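Giltix Community > Robotics and Automation > Safety and Good Practice

House rules for recording with hand-held grippers in a room people also sit in?

Viewed 1,138 times

Posted by bosteo_bench, Sep 2, 2018

Our group records people doing small kitchen chores with a pair of hand-held grippers, the kind with a printed marker cube on each one. The person wears the camera on their head, the policy learns from the recordings, and eventually a robot arm opens the toaster oven. That's the plan, anyway.

I have been asked to write the rules for the recording room. The arms have a binder full of rules, with a fence and a stop button and a training sheet you have to sign. For the hand-held sessions we have a sticky note that says "be sensible," and the sticky side has given up.

I looked at the industrial robot material we already have, and most of it assumes there is a robot. In our case the moving part is a coworker. Nothing is powered that could pinch anyone harder than they could pinch themselves. So one half of the team says no rules are needed, and the other half has sent me an 8-page draft that requires safety glasses for touching a toaster oven door.

The room is a normal small room. Wood table with a curved edge, toaster oven, vase of sunflowers, a power strip on the floor with its cables, and office chairs where people sit between turns. I'd like something that fits on one page and that people will follow when I'm at lunch.

What do you have written down? I care most about the floor, the people in the background, and what makes a recording count as usable. 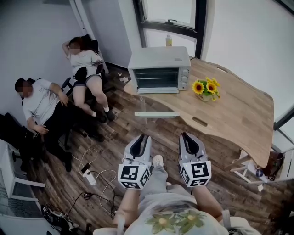 flinthorpe_retired
Marked as helpful by 4 members

I wrote the sheet for our room after two months of arguing. Here it is minus the swearing.

Floor first. The person holding the grippers is looking at the task, and their hands are full, so they will not catch themselves gracefully. Power strips go against the wall, cables get a cover or tape, and anything that isn't part of the setup leaves the floor. Spare shoes, scraps of paper, lights somebody was going to mount later, all of it. We check before each block of recordings. Checking once in the morning was our first version, and the cables had migrated by ten.

Seated people count as part of the room. If they're resting where the camera can see them, they need to have agreed to be recorded, same form as the operator. Blurring faces afterward is good and you should do it, but it isn't a substitute for asking. Feet stay out of the operator's path, and nobody gets up and crosses in front mid-take. If somebody has to, stop and redo it.

Appliances: ours is cold, with the plug out and visible on the table, for any task that only needs the door. If a task needs heat, it gets its own sheet and a second person watching. I know a toaster oven isn't a foundry. It is still very good at burning forearms, and a gripper doesn't tell your fingers what the metal is doing.

Markers: hands on the handles only. Fingers over a cube face means the tracking drops out and you have recorded a lovely video of someone's kitchen skills with no positions attached. Both cubes get looked at for peeling corners before the block starts.

Glasses for an oven door is silly. Closed-toe shoes is not silly. That covers the clothing section.

I'd also cross out "be sensible." Everybody who ever tripped in our room believed they were being sensible.

Qiu

Agree with most of the above. My complaint is that people write the safety part and then leave the data part to taste, and taste varies wildly after lunch. We threw out 452 recordings in June over things that one line on a sheet would have settled.

Ours were nearly all door tasks. One operator pulled the oven door from the middle, another worked it from both ends, and a third opened it and then let go from halfway because it made a satisfying noise. All three thought they were following the instruction, which said "open the door." So now the sheet says where the take starts, what counts as finished, and that the grippers stay on the door until it has stopped moving.

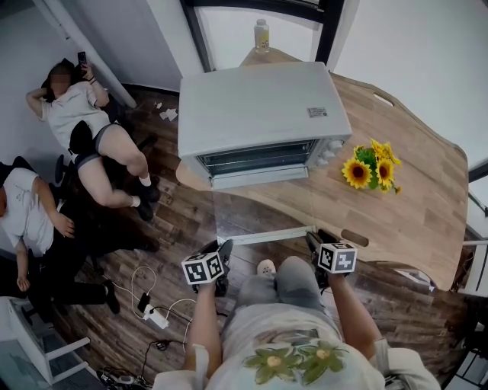
Decide too how much the room is allowed to change. We let the chairs and the decorations move between takes, on purpose, so the policy doesn't decide that flowers are how you find an oven. But we write down that it's on purpose. Otherwise someone tidy comes in and lines everything up, and someone less tidy undoes it, and you get two datasets with a cleaning schedule as the only label.

Things we added after learning the hard way:

Failed takes are kept and tagged as failed. Do not quietly redo them.
Operators swap out before their arms get tired. Tired arms droop, and the droop shows up in the data as technique.
Phones are fine for people who are sitting out. Sound off, and no filming the operator.
Whoever starts the recording does the floor check. If it's everyone's job you'll find the power strip with your foot.

On the page limit, I'd do one page for the room and one card per task. The room page almost never changes and the cards change constantly.

dented_servo

We just use common sense and have never had a problem. Except the vase, but that was a different vase.

bosteo_bench

Thanks, both of you (and sorry about the vase). Floor check goes to whoever starts the recording, and I'm stealing the task cards. The glasses are gone from the draft. The closed-toe line is going to cause a discussion about shoes with holes in them, so if anyone has wording for that, please post it and save me the meeting.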